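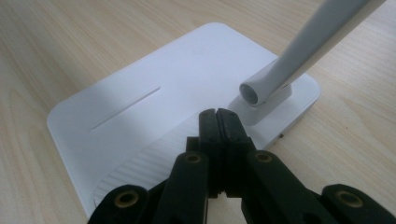
**tmeireles:** Joint play on a white desk stand, Indesska I think, no model number that I can find. The arm rocks sideways where it meets the base. The tube emerges from the raised block on the right and has an open end, so I had planned to slide in a length of dowel as a stiffener. The base also has a long slot and a ribbed band whose purpose I don't know. Any objections?

**prukley_dougal:** Yes. Dowel stiffens the tube, and your play is in the socket. Shim the socket – one turn of PTFE tape, refit, test, add another if needed.

**raquel_c:** Disagree on PTFE. It creeps under side load and you will be back here by April. Thin polyester film, cut to the depth of the block.

**prukley_dougal:** Mine has held for 4 years.

**raquel_c:** With the arm at full reach?

**prukley_dougal:** Half.

**h_tavares1732:** Slot on mine takes a phone or a card upright. Ribs I assume are grip. Don't glue anything until you know whether a cable runs through that tube.

**tmeireles:** No cable in the tube. I'll try film first. Is 500 grit all right for cleaning the tube end?

**raquel_c:** 800. Wipe it down afterwards.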